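Search this site Enter keywords Go

A shared workshop teaches an arm to take computers apart

19/04/2025

The Skultudby workshop has room for a couple of long benches, a row of lockers and, for the past several months, one robot arm that is learning to work on old desktop computers. The project is called Vuner. Joana Cunha and Asif Jadoon run it in the evenings, after their day jobs, and pay for most of it themselves.

They started with a simple complaint. The workshop takes in unwanted office computers, and stripping them by hand is slow. "We had a pile of towers by the door and it never got smaller," Cunha says. "People like fixing things. They don't like the fortieth identical machine."

Jadoon had already built a small pick-and-place rig at home, which could move bottle caps from one tray to another. He brought it in last August and tried it on a memory module. It couldn't grip the part well enough to lift it. The two of them spent the winter on a bigger setup, with a full-size arm, a jointed hand and a table made of slotted aluminum so that things can be bolted down wherever they are needed.

Much of the work has gone into the parts that don't move. The plate that sits on the table next to the computer was 3D-printed, and it is the sixth version. The first ones were too light and slid when the hand pushed against them. The current one has raised blocks and a tall post, and the arm uses it as a known place to set things down and pick them up again. Cunha draws the plates in the evening and prints them overnight. "If the plate is right, the program is short," she says. "If the plate is wrong you can write code for a week and it won't help you."

The computer goes on its side with the panel off, so the arm can come in from over the back edge and reach down. Cables are the main trouble. A drive cage is always in the same place in a given model, but the power wires lie wherever the last person left them. 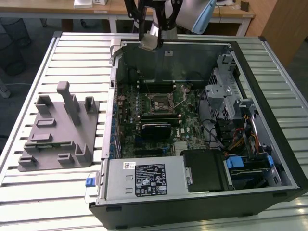
Asif Jadoon would have started with something easier, given the choice. He wanted to do keyboards, where every key comes off the same way, and he still thinks they would be further along if they had. Cunha wanted towers because towers were what they had. They settled it by looking at the pile.

The software is a mix. Jadoon wrote the motion code, and the gripping routine is built on a package called Grindico that he had used before. It records a person guiding the hand through a job and plays back an adjusted version. They have made 1,000 of these recordings so far, many of them of the same few movements: approach, close, lift, back away, put down. Each one is labeled by hand in a spreadsheet, and Cunha admits that the labels from the first month are a mess.

"I wrote 'bad' next to a lot of them," she says. "Bad how? I have no idea now. So we can't use those."

A second camera was added down at the wrist in the spring. Before that the arm worked from an overhead view only, and the hand would block its own view just as it got close to the part. The wrist view fixed that but brought its own problem, as bare metal under the shop lights can wash out to white on one side. They have tried paper over the lamps and a different angle for the bench light. The paper worked better, though it has to be replaced when it curls.

The wrist camera is also good for reading the board. Printed labels next to connectors give the program something fixed to measure from, and Jadoon now picks one or two on each model as reference points - the marking by the coin-cell position is a favorite of his, as it is large and usually easy to find.

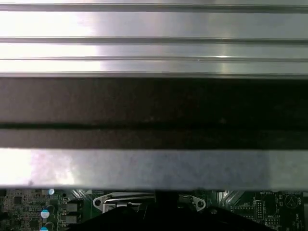
How long does one job take? A single part takes the arm 3 minutes when all goes well, and a person can do the same part in 15 seconds.

Neither of them is bothered by the gap. The arm is meant to run while people do something else in the room, and for now someone always stays within reach of the stop button. Cunha says the speed is set low on purpose. Jadoon raised it once to see what would happen, and they lost a fingertip pad and a fan.

The next step is screws. They have bought a small powered driver from Saxena, a surplus dealer, and want to mount it beside the hand. Jadoon expects the mount to take longer than the program. After that they would like to let the arm sort what it removes into bins, so that the good memory goes on the shelf and the rest goes to the recycler.

They plan to put the plate drawings online once the seventh version is done. "I don't want anyone printing number six," Cunha says. "The post is in the wrong place by a finger's width. I know about it."

14 shares 6 comments

Recent posts
Repairing a bench vise with a stripped thread
What we keep in the spare cable drawer
Filament storage through a damp summer
Open evening: bring a broken lamp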